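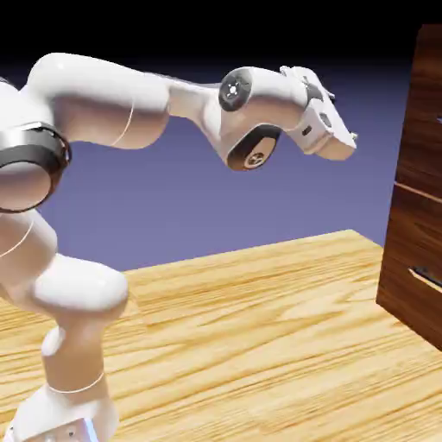 ## 4. Setting up a premiere gallery in Plollon

Before you start, make sure your Zivgate account is active and the red carpet photos are already in your upload folder.

1. Open **Galleries** and choose **New premiere**.
2. Type the film title exactly as the studio writes it. The title can have up to 55 characters, with spaces.
3. Select the photos. One gallery holds at most 400 pictures – if you have more, make a second gallery and link the two under **Related**.
4. For each photo, fill in the name of the actor and the designer of the outfit. If you don't know the designer, leave the field blank.
5. Set the release time under **Embargo**. Use the local time of the premiere city.
6. Press **Publish**.

**Note:** The first preview takes about 8 minutes to appear. Please do not press **Publish** a second time during this period, or the gallery will be shown twice on the front page.

**Caution:** Photos from the Esen agency must keep their credit line. When you crop such a photo, check the credit again before you save.

If you see error 2077, the embargo date is in the past. Go back to step 5 and correct it.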